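Ruido en la caja de cambios de una furgoneta clásica al reducir a segunda

Evdokia Zervas
Hola. Tengo una furgoneta de reparto de los setenta que usamos como puesto de café en ferias. Desde octubre rasca al reducir de tercera a segunda, sobre todo en caliente. Subiendo marchas no hace nada. En el taller Drakos le cambiaron el aceite de la caja hace 2000 km y el embrague lleva 9 años puesto. ¿Puede ser el cable o hay que abrir la caja? Por dentro la tenemos camperizada y desmontar el suelo sería un lío. 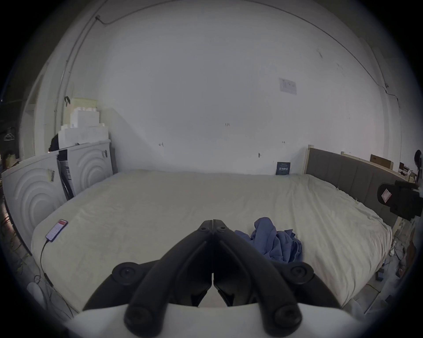 Añado que el pedal coge muy abajo y que en frío entra todo bien, incluso la marcha atrás.

Laurențiu Anghel
Si el pedal coge abajo, empieza por tensar el cable, que es gratis. Con el motor parado mide el juego en la horquilla y compáralo con el manual. Luego pregunta qué aceite le pusieron. Algunos aceites GL-5 no les van bien a los sincronizadores de bronce de estas cajas, y la segunda es la que antes protesta. Yo pondría un GL-4 mineral, haría 500 km y volvería a probar. Si sigue igual, es el sincronizador de segunda y hay que abrir — con la caja fuera, cambia también el disco y el collarín. Mientras tanto, doble embrague y sin prisas.

Iraklis Vrettos
A la mía le pasaba lo mismo y la vendí así. El comprador no se quejó.

Achilleas Moschos
De acuerdo con lo del aceite. En mi caso la reparación salió por 1000 euros con piezas de segunda mano. La caja se bajó por debajo, sin tocar el suelo, pero depende del modelo — pon cuál es y te digo.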